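3. Materials and procedure

3.1 Participants and sites

Children were recruited from 3 preschool centers in the Eltden district: Plonen, Tully and Dandbridge. Consent forms were returned for 159 children between the ages of three and five. Ten children were absent on the day of the second session and their data were removed, leaving 149 for analysis. All three centers follow the same daily schedule, with a free play period before lunch, and testing was carried out during that period so that no child missed a taught activity.

Teachers completed a short background form for each child. It covered languages spoken at home, months of attendance at the center, and any known problem with vision or hearing. Children with corrected vision were included. The form did not ask about toys owned at home, and we return to this gap in Section 6.

3.2 Choice of task objects

The study concerns the words children use for the shapes of solid objects, and in particular whether they name a solid by one of its faces ("circle") or by its whole form ("tube," "can"). Earlier work on shape words has mostly used drawings. A drawing of a circle has one correct everyday name, while a cylinder has several names that adults will accept, depending on how it is standing and which end is toward the speaker. Solid objects were therefore needed, and they had to be of a kind that young children handle often.

Sorting blocks met this need. The pieces are plain, they differ in outline, and the holes give the child a reason to attend to the end face as well as the body of the piece. Color and shape do not line up in such sets, so a child who answers with a color word can be told apart from one who answers with a shape word. Figure 2 gives a view of a block of this type with several pieces standing upright.

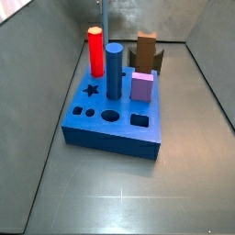 Figure 2. Shape-sorting block with upright pieces, including a red and a blue cylinder and a purple rectangular block. The brown arch-shaped piece is at the back edge.

Arches were treated separately from the other pieces. Adults in the pilot agreed on names for cylinders and rectangular blocks but gave a wide range of answers for the arch, among them "bridge," "tunnel," "door" and "rainbow." We kept the arch in the naming task and scored it on its own scale, described in 3.4. It was left out of the comprehension task, where a single target word was required.

3.3 Procedure

Each child was seen twice, with one week between sessions. In the first session (naming), the experimenter placed one piece on the table and asked, "What shape is this one?" If the child gave a color or said nothing, the question was repeated once. No feedback was given on any trial - the experimenter said "okay" in a neutral tone and moved to the next piece. There were 20 trials, with piece order drawn at random for each child and the restriction that the same shape never came up twice in a row.

Half of the trials presented the piece standing on end and half presented it lying on its side. Orientation matters here in a way that it does not for drawings. A rectangular piece on end is tall and narrow and tends to draw words for buildings or posts, and the same piece on its side is more often called a brick. The effect is stronger when the piece is seen from a low angle, as it is by a child seated at a table, because the top face is then partly or fully hidden. 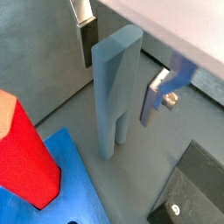
3.4 Scoring

Responses were written down during the session and checked later against the audio recording. Each response was placed in one of four classes: face name, whole-form name, object name, or other. "Square" for a rectangular block was counted as a face name whether or not the face was truly square, following common use in this age group. Responses with two words of different classes ("a round can") were scored by the noun.

All sessions were scored by the first coder. Vasanthi Kulkarni scored the Tully recordings a second time without access to the first set of codes. Disagreements were mostly confined to the line between whole-form names and object names - "block" was the most frequent case - and were settled by discussion before the analysis was run.

For the arch, any response that referred to the opening or the curve was given one point, and a response that referred to both was given two.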